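Drilden Cooling Mattress Topper, Queen – Four Months In

I bought the Drilden topper in April to get another couple of years out of a Trusex mattress that had gone soft in the middle. The mattress was past its warranty and a new one was more than I wanted to spend. The topper came from the Mastdale outlet store and was marked down 80 dollars because the box was torn. The topper inside was fine.

What you get

The topper is a single slab of gel foam, three inches thick, with a zip-off knit cover and an elastic strap at each corner. It ships rolled and vacuum packed. The instructions say to give it 48 hours to open up. Mine was at full height in the middle by the next morning, but the corners stayed thin until the second evening. If you can't leave it flat that long, you can sleep on it the first night, but expect the edges to feel low.

There was a smell. It was strongest when I cut the plastic and mostly gone by the third day with the window open. The cover had less of it than the foam did.

The whole thing weighs 18 pounds. That isn't much on paper, but it is floppy and hard to get up a staircase alone. I folded it in thirds and tied it with a bathrobe belt.

Comfort

I sleep on my side and on my back. The old dip is still there if I feel for it with my hand, but I no longer roll into it. My hip and shoulder sink in a little and then stop. People who sleep on their stomachs may find it too soft, and anyone hoping for a firm surface should look at latex.

The foam is slow to respond. When you turn over, you are lying in your old outline for a few seconds. I stopped noticing after the first week. In a cold room it is stiffer at bedtime and loosens up as you lie there.

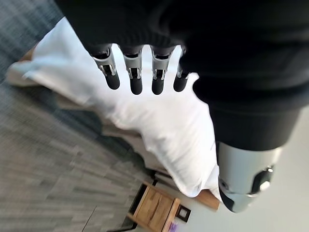

Over the bed, four fingers pointing down.

Cooling

The package makes a lot of the gel. The surface does feel cool when you first lie down. After twenty minutes or so it feels like any other foam. I would not call it hot, and it is better than the cheap egg-crate topper I had before, but if you wake up sweating now I doubt this will fix it. Cotton sheets made more difference than the topper did. With a thick waterproof protector on top, I couldn't feel the gel at all.

Fit

The straps are the weak point. They hold well enough on a mattress up to twelve inches deep. On mine, which is deeper, they pull the corners of the foam inward and leave a gap at the foot. I took two of them off the bottom corners and now let the fitted sheet do the work. You will need deep-pocket sheets. My old ones popped off every night.

Washing the cover

The zipper runs around three sides. Getting the cover off takes a minute – getting it back on takes two people or a lot of patience. I have washed it twice, cold, and dried it on low. It did not shrink. There is some pilling where my feet go.

Compared with the Drummond

Before buying I tried the Drummond wool-top version in the store. It is firmer, has a much better cover, and sells for 400 dollars. If the mattress underneath is in good shape and you only want a nicer surface, I think it is the one to get. For covering up a sag on a budget, the Drilden has more foam and costs a lot less.

Rating: four out of five. I took one off for the straps.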